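June 30, 2025
Book 4, kiln and glaze room, Sirkville

Opened the kiln at 8:15. Top shelf was down to 58 C on the pyrometer, so gloves for the first shelf and bare hands after that.

This was the third firing of the Amlow liner with the new feldspar. The March batches crawled on every inside corner and I blamed the bisque. Benedicta thought it was the grinding, and she was closer. Sieved this lot twice through the 200 mesh and left it overnight before dipping. No crawling on any of the test tiles. Two have pinholes near the foot, both from the lower left of the kiln where the draft is worst.

Color is still too gray. On the Stambridge clay it comes out like dishwater, on the white body it is fine. Malte wants to add a little more tin. I would sooner try less iron in the slip first — it is cheaper and we have slip mixed already. Will do both on the next set and label them properly this time, with oxide on the back and not pencil.

Top cone bent a little past where I like it. Controller log says it held at peak longer than the program I entered, so either I typed it wrong or the relay is sticking again. Asked Marjan to look at the relay before Thursday. Bottom cone was right.

Weights for the next batch, dry, in grams: 2096 total, of which 308 is kaolin. The rest as on the sheet taped inside the cupboard door. Nadja has corrected the whiting on that sheet, so don't use the old photocopy.

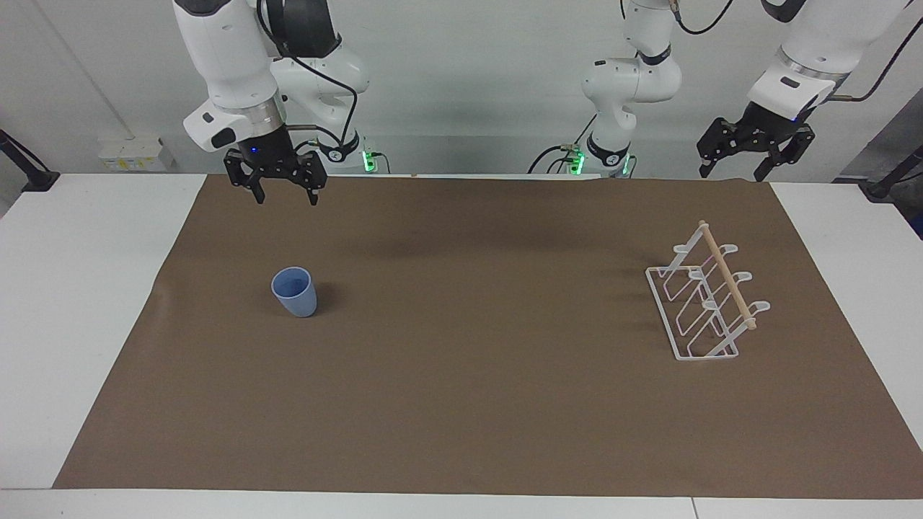 p. 47

Water: started thick as usual and thinned until it coated a finger without showing the nail. Dip was a slow three count. Anything faster leaves a bare line under the rim.

Opoku delivery came short one bag of ball clay. Aba has phoned them and they will send it with the next order.

To do: wash the back shelf, it has a drip stuck on it. Recoat the two warped bats or throw them out. Move the pinholed tiles to the right side next firing and see if they heal.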